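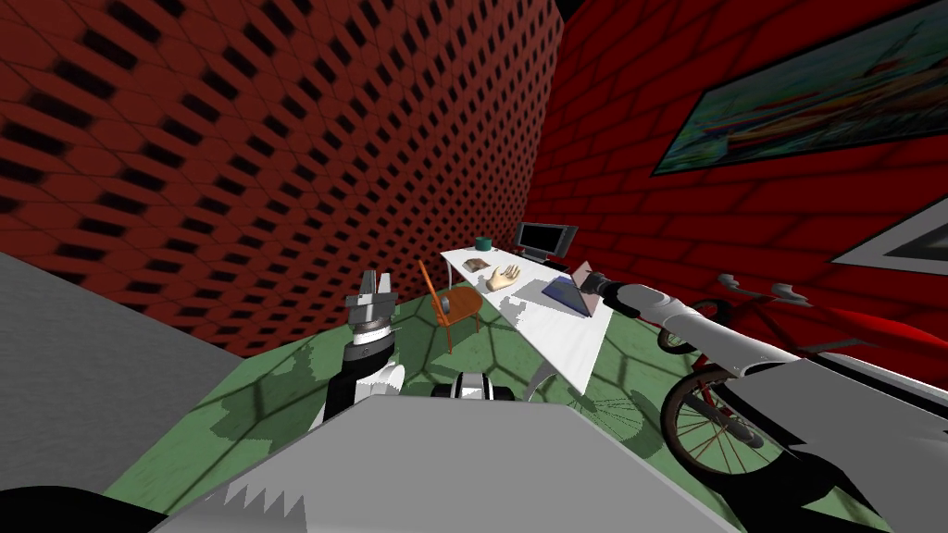
I've now read five articles this spring telling me a red room makes you hungry, a blue room makes you calm and a green room makes you creative. I have questions. Long thread, sorry, I'm home with a cold.

Start with the one everybody repeats: red makes you eat more. The usual evidence is that fast food places use red. Fast food places also use yellow, plastic trays and hard seats. Why does red get all the credit?

My aunt's dining room in Kodthorpe was red for my entire childhood. We ate the same amount there as we did in the beige kitchen. If anything we ate less, her pot roast was not good.

The article that set me off was a paint company's "mood guide." The company is called Pranametti and the guide runs 16 pages. I read all of them. There's a chart where each color gets a feeling, and at the bottom of each page there's a button to order samples.

Coral is "sociable." Slate is "grounded." Mustard is "brave." What would it mean for a wall to be brave? What is it facing?

The guide says "studies show" nine times and doesn't name one study. I wrote to the customer service address to ask which ones. Got a very friendly reply with a discount code for primer.

So I wrote again. This time a person named Minoru Maruyama answered, and credit to him, he was straight with me. He said the mood text came from an outside writer and he didn't have a source list. He also said gray outsells everything on the chart.

Gray, by the way, is listed as "may dampen the spirits." And it's the bestseller!

Someone's going to bring up pink jail cells so let me get there first. Yes, people have painted cells pink to calm prisoners down. The early claims were big. Later attempts to repeat them mostly didn't find much. You never see that second half in the decorating articles.

I'm not saying color does nothing. A dark room feels different from a light one, and I'd rather not sleep in a room the color of a traffic cone. What I don't buy is the vending machine version, where you put in blue and out comes calm.

Calm for who? Blue on a north-facing wall in winter looks like the inside of a cooler. Same can in a sunny kitchen looks great. The chart has one blue square and one word next to it.

Nobody's chart mentions light bulbs either. My hallway changed more when I swapped two bulbs than when I repainted it. The bulbs cost less than the brush.

Hye-jin Son replied to an earlier post of mine saying she painted her office green and finished her thesis that summer. Congratulations, sincerely. But you also had a deadline in June, Hye-jin.

That's my problem with nearly every story like this. People paint a room when something in their life is changing. New job, new baby, breakup, finally some money. Then the paint gets thanked for it.

Also you cleaned. To paint a room you have to move everything out, throw half of it away, wash the walls and put back only what you like. I'd feel creative too. I'd like to see someone do all that and repaint it the exact same color.

Mal-soon Jeon says she did exactly this! Same off-white, same brand, eleven years apart. She says the room felt "completely new" and her husband asked what the color was called. One case, proves nothing, but I enjoyed it very much.

Okay, the "accent wall gives a room energy" thing. I had one in my last apartment, dark orange, three coats. What it gave the room was a place I had to touch up every time a chair hit it.

And then I sold the chair and the new one was the wrong brown. None of this was covered under "energy."

The real estate version is worse because there are dollar signs on it. I saw a post yesterday saying a certain front door color raises your sale price. Compared to what? The same house with a different door? You can't sell the same house twice in the same week.

People with freshly painted doors have probably also mowed, fixed the gutters and put the trash cans somewhere else. I'd pay more for that house too, and I couldn't tell you what color the door was.

I asked Yoon-hee Yeo about this, she's sold houses for years. Her answer, with permission: "Buyers notice smells. Then they notice the bathroom. I have never had one mention the door."

A few people are asking what I'd do instead, since I apparently hate everything. Fine.

Buy the small can, not the sticker. Paint a big piece of cardboard, two coats. Move it around the room for a week and look at it in the morning and again at night with the lamps on. If you still like it, buy the paint.

Ignore the name. I once almost passed on a color I loved because it was called Damp Moss. And I brought home one called Sunday Linen that looked like old teeth.

If you want a red room, have a red room. You don't need it to improve your appetite or your marriage. "I like red" is a complete reason and it's the only one on the whole chart I'd believe.

Update: Pranametti has now emailed me a survey. Question 2 asks how the mood guide made me feel. The choices are all colors.

I picked mustard. Going back to bed.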